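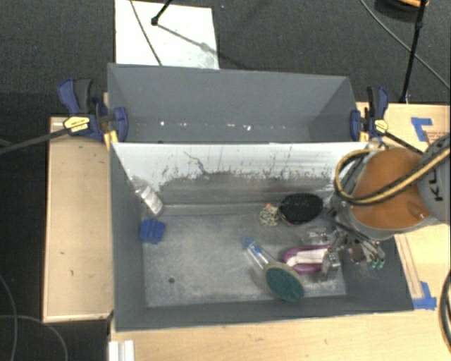
From: Nidia Llanos
Date: 18/06/2023
Subject: Re: Moving the spring swap

In-ho Baek wrote:
> The hall at Brutport is free again in December, same rate as
> last year. We had 113 people through the door then and 42
> tables. Do we want it, or should we ask at Mamo?
> Also, can people still bring boxes of mixed odds and ends?
> They took up a lot of room.

I'd stay with Brutport. Mamo is cheaper but the parking is bad and the loading door is up a flight of steps. Ha-neul asked them about a ramp and hasn't heard back.

On the boxes — yes, but one per table, and on the floor in front. Anything with a plug should be kept separate so I-seul can test it before we open.

We still have over 2,000 flyers with the old web address on them. Mohammed-Awal thinks a sticker would cover it. I can do a batch at home if someone sends me the label size.

I need the deposit form signed by both of you. It's the same one as before, except the fee line has moved to page two.

Nidia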